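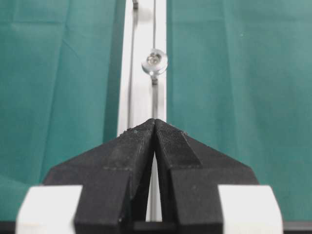 Black gripper fingers, tips nearly touching

Getting to Class: How First-Year Students Travel to the Clurkach Campus

We wanted to know how first-year students get to campus and why so few of them cycle. We handed out a short questionnaire in March and got 84 back. Of these, 32 students came by bus. Most of the others drove or got a lift from a neighbour - we put both under "car", which we now regret.

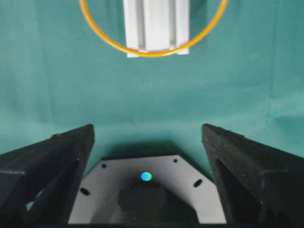

Orange-yellow ring and white aluminium profile in front of teal fabric

The bus riders complained mainly about the transfer at Figueroa. If the first bus runs late, the next one has gone and you miss the start of an 8 am lab. Two students said they walk from there when the weather is good.

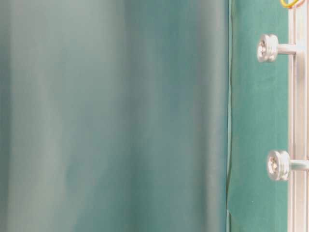 Why not cycle?

The common answers were hills, rain and nowhere safe to lock up. The racks by the sports centre are covered, but you have to walk 500 metres from them to the lecture theatres. Everaldo Conceição checked them each morning for a week and never found them full. Students who live on the Lividlow side also have to cross the highway, and the bike path stops before it gets there. 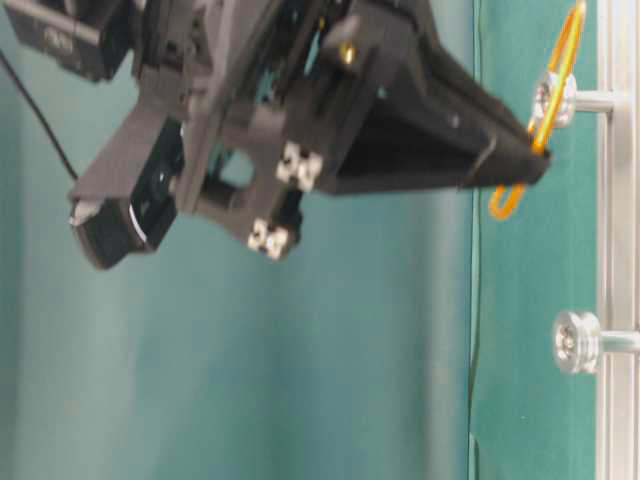 Report by Jucélia Cavalcanti, Daiane Leite and Everaldo Conceição

We would ask for a covered rack near the theatres first, as it is the cheapest change. Moving the bus times is up to the city. Our questionnaire left out evening students, so their travel still needs a separate survey.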